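Filmanalyse I - Handout zu Sitzung 4: Spin-off, Prequel, Fortsetzung

Begriffe
Prequel: Handlung liegt zeitlich vor dem Ausgangsfilm. Das Ende ist dem Publikum in Teilen bekannt, Spannung entsteht über das Wie.
Spin-off: Nebenfigur wird Hauptfigur. Tonlage und Genre dürfen wechseln.

Fallbeispiel: "Skultton" (Animation, 100 Min., Regie: Liesl Fuchs), Spin-off zu "Janen". Der Pilot Prultilach hat im Ausgangsfilm 16 Einstellungen und keine eigene Motivation - diese muss das Drehbuch nachliefern. Zwahlen spricht hier von "nachträglicher Begründung" (Reader, S. 40).

Aufgabe bis zur nächsten Sitzung
Sequenzprotokoll der Exposition anlegen. Einstellungsgröße, Dauer und Ton getrennt notieren. Musik nur erfassen, wenn ein Motiv aus "Janen" zitiert wird. Abgabe bei H. Steiner.
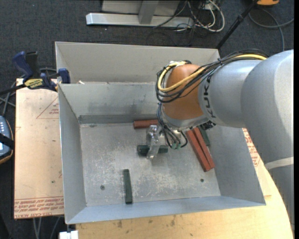
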